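Sigo con el planificador local. Café frío, segunda taza, y Edmund Dudek que me escribe desde Putedmont para preguntar si ya he subido la rama. No, no la he subido. Tiene siete tests en rojo.

Resumen rápido para quien no haya leído la entrada anterior: Duman es nuestro nodo de costes. Coge la nube de puntos, la aplasta y le dice al planificador por dónde no pasar. Funciona bien con coches, muros, contenedores. Con cosas delgadas, fatal.

Llevo desde las cuatro con esto y creo que el fallo está en el filtro de agrupación, no en el planificador. Tobiloba Aliyu decía lo contrario y casi me convence.
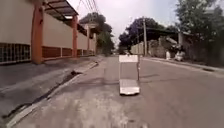 El filtro tira cualquier grupo con menos puntos que el umbral, y el umbral lo pusimos en diciembre para quitar ruido de hojas y polvo. Lo subimos a 92 sin pensarlo mucho (culpa mía). Con un coche da igual, le sobran puntos. Pero un cartel como ese, plantado en el asfalto, con un panel blanco arriba, un poste fino a un lado y una base plana pegada al suelo... se ve la calle a través de él! La base se la come la segmentación del suelo, el poste se queda en nada y solo sobrevive el panel de arriba. Que luego descarta el recorte por altura. Resultado: mapa limpio, carril libre, trayectoria recta por el medio. Precioso todo.

Probé primero lo fácil: bajar el umbral. Mal. Vuelven los fantasmas bajo los árboles y el planificador empieza a hacer eses.

Lo que parece que va mejor — agrupar por columnas antes de separar el suelo. Si hay algo arriba y algo abajo en la misma columna, se guarda aunque por el medio no haya casi nada. Sale más caro, unos 4 ms por ciclo en mi portatil, que no es el equipo bueno. Gratwood aguanta eso de sobra, creo. Por medir.

Pendiente:

- limpiar el parámetro `min_cluster`, ahora mismo está en 2 sitios distintos y no coinciden
- quitar los prints
- pasar los registros viejos por Flenlow y comparar trayectorias
- contestar a Edmund

Tobiloba quiere además meter la cámara para votar cuando el láser duda. Me parece bien pero no esta semana, primero quiero que la geometria sola no haga el ridículo. Dejo lanzada la repetición de los registros y me voy a cenar.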